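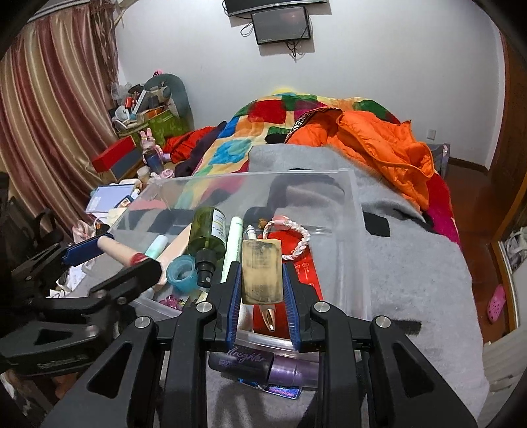
Why do grown-ups own so many little bottles and tubes?

I used to wonder about this when I was a kid, and now I have a whole bin of them myself! Lotions, sprays, lip stuff, a sample packet or two. So let's talk about what the packages do, and then how to sort them.

Start with the tube. You squeeze it, and the goop comes out the end. Easy! A tube is great for thick stuff, the kind that would take all day to pour. Toothpaste comes in a tube for the same reason.

A spray bottle works in a different way. When you push down on the top, a tiny pump inside pulls liquid up a skinny straw and shoves it through a very small hole. The liquid breaks into drops so small that they float — that's mist. If you tip the bottle upside down, the end of the straw might be sucking up air, and then you get a sad little "pffft."

Now for the sorting. I like a clear plastic bin, because I can see what's at the bottom without dumping everything out (I still dump everything out sometimes). My sister-in-law in Wendcombe has 32 lip balms and keeps them in a muffin tin, so there's more than one way to do it.

Here's how I go:

Put the bin on a bed or a rug, where nothing will break if it drops.
Check that every cap is on tight.
Tall things go along the back wall.
Small things go in front, or they vanish.

Want to help a grown-up with theirs? Ask first! Some of it stings if it gets in your eyes, and some of it stains. Give yourselves 20 minutes and wash your hands when you're done.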